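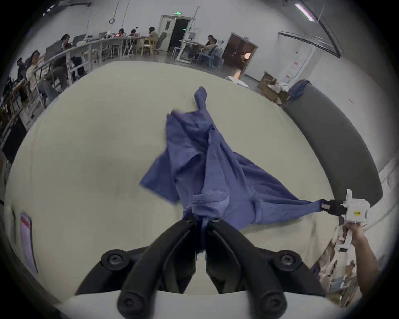 Stutau Garment Handling Set, data card

Maintained by Nesrin Ağca. Annotation guide and evaluation harness by Emiliano Cantero. Send corrections to either of us through the project tracker.

Summary

Stutau is a collection of two-handed garment manipulation demonstrations recorded with hand-held grippers, one per hand, each with a camera on the housing. No robot is involved in collection. The set was put together to answer a narrow question: can a policy trained only on hand-held demonstrations fold a shirt that starts crumpled on a table, at a standard a household would accept? The current answer is partly. See Results.

Tasks covered

flatten: garment starts bunched, ends spread on the table with no fold wider than a fingertip
find_corner: locate and grasp two corners belonging to the same edge
fold_half: single fold from flat
fold_full: bunched start to folded rectangle
stack: place folded garment on an existing pile

Towels and tea towels are included in find_corner and fold_half only. Socks, fitted sheets and anything with a zipper are out of scope for this release.

Recording conditions

Episodes were recorded in a shared workroom during normal hours. Backgrounds were not cleared and lighting was not controlled, apart from leaving the overhead fluorescents on. Table position varies between sessions. People working in the background are present in many episodes; faces are blurred in the distributed video, and the unblurred originals are not released.

Operators were told to work at a comfortable pace and to regrasp as often as they liked. Failed grasps are kept and labelled. Episodes where a gripper lost tracking for longer than 2 seconds were dropped.

File layout

episodes/ one folder per episode, left and right video, pose track, jaw width
labels/ phase boundaries and failure tags, one CSV per task
splits/ train, validation, held-out garments
tools/ loader, viewer, blur script

Jaw width is in millimetres. Poses are in the table frame, metres and quaternions, w first. Earlier drafts of the loader assumed w last, so check your version if the wrists look wrong.

Results

The baseline is Mornier, a diffusion policy with no language input, run on a fixed two-arm station fitted with the same fingers as the collection tools. Each task was attempted 50 times on held-out garments. We consider a task usable at 95 per cent success without a person stepping in.

Only fold_half on towels reached that level. flatten is the weak point. When the fabric is gathered into a peak the policy tends to pinch several layers at once, lift, and put the same bundle down again. It will repeat this until the time limit. fold_full inherits the problem, as any episode that does not get flat does not get folded.

Speed is a separate issue. A person folds a T-shirt in well under 10 seconds. The station takes more than 10 times as long, and most of that is regrasping. We would not describe this as laundry automation. It may be tolerable for overnight batches of flat linen, which Soylu is looking at on its own station.

Known problems

Dark garments are under-represented. Plain colours dominate overall, and performance on stripes and prints is untested.

Collar and cuff labels are inconsistent in the early sessions, where cuffs were sometimes tagged as corners. Emiliano is relabelling these. Until then, filter on label_rev.

All operators were right-handed. The left gripper mostly holds while the right one moves, and the policy copies this even where swapping roles would be quicker.

There is no force signal. Slip has to be inferred from video and jaw width, and thin synthetics slip a lot.

Related

Stultis, the dish-rack set, uses the same file layout and loader. Calibration files are not interchangeable.

Changes

December: held-out garment split added, blur script rerun on all sessions, pose convention documented.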